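Moving Into a Small Place: Your Questions, My Answers

By Dolores Holloway
February

Filed under: Home Life > Moving & Small Spaces

I've moved nine times as an adult, and the last one was the big squeeze, from a two-bedroom house with a garage to an apartment over a shoe repair shop. Ever since I wrote about it my inbox has been full of the same questions, so I've pulled the most common ones together on one page. I'm a person with opinions and a tape measure, so take it all in that spirit!

How early should I start packing?

Earlier than you want to. I started six weeks out and still ended up throwing forks in a pillowcase the night before. If you only have two weeks, do the stuff you never touch first (holiday things, the good dishes, books you've already read) and leave the kitchen and bathroom for last.

How do I know if my couch will fit?

Measure the couch, sure, but then measure the front door, the stairwell, the landing and the turn at the top of the stairs. It's always the turn. My old couch would have fit my new living room just fine, and it's now in my cousin's den because the landing has a radiator on it. Measure the height of the couch on its end, too, since that's how it'll be traveling.

Should I hire movers or bribe my friends?

I've done both. Friends are great for boxes and terrible for pianos. For this last move I paid two guys $300 for half a day, plus sandwiches, and I'd do it again tomorrow. They wrapped my dresser without emptying it, which I didn't know you could do. If you go the friends route, have everything boxed and taped before they show up. Please. I've been the friend standing in a kitchen at 8 a.m. wrapping somebody else's mugs and I have not forgotten it.

What did you get rid of that you regret?

My big stockpot. I was in a purging mood and told myself I'd never make soup for twelve people again, and then I did, at Thanksgiving, in three separate pans. Everything else I don't miss at all. I gave away the bread machine, most of a set of encyclopedias and a treadmill that had been holding up my coats for years.

And something you kept that you shouldn't have?

Curtains. Every single pair. None of them fit a single window here and I moved them anyway, in their own box, marked FRAGILE for some reason.

Do you rent a storage unit?

I did for four months, and I think a short rental is fine if you put an end date on the calendar. Mine was unit 313, way at the back, with a light on a timer that kept going off while I was digging for my winter boots. By the time I emptied it I'd paid more than everything in there was worth. If you do get one, leave yourself a walkway down the middle and put a list of what's inside on the back of the door.

What about all the little stuff?

Oh, the little stuff. Batteries, keys, spare buttons, playing cards, the tiny wrench that came with the bed. My rule is one box, and it has to be a box you already own. Tip everything out on a table or a mat, put back what you can name a use for, and let the rest go. Do it every so often and it never gets scary. I keep mine on the bookshelf where I can see it, because a closed drawer is how I got into trouble the first time. 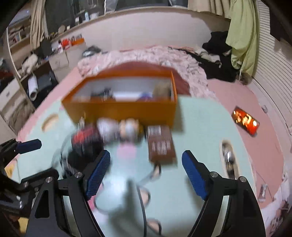 Can you really live without a closet?

You can, but you'll get very picky about hangers. I have a rail along the bedroom wall and two big baskets under it, and off-season clothes go in flat bins under the bed. The rail can hold up to 200 pounds according to the label, and I have not tested that with anything but sweaters. Hang a sheet in front of it if looking at your clothes all day bugs you. It bugged me for a week and then I stopped seeing them.

How long until it feels like home?

For me it was the first time I walked to the bathroom in the dark without hitting anything, so maybe a month. Putting up pictures helps a lot. Don't wait until you've found the perfect spot for each one, just get some nails in the wall (check your lease!) and move them around later.

Do you answer emails?

Yes, slowly. If your question is about getting a security deposit back, I'm the wrong person, I've lost two of them.

Comments

Zerrin Gökçe
The couch advice is so true. We had to take the legs off ours AND the door off its hinges. Took all afternoon and the neighbors came out to watch.

Hollis Esposito
I respectfully disagree on storage units. I've had mine for years and it's where I keep my canoe. Where else would I keep a canoe?

Dolores Holloway
Hollis, you get a canoe exception.

Esperanza Ruiz-Ortega
What kind of baskets do you use under the rail? Mine keep tipping over when I pull them out.

Dolores Holloway
Just square ones from a yard sale, Esperanza. I put the heavy jeans on the bottom and they stay put pretty well.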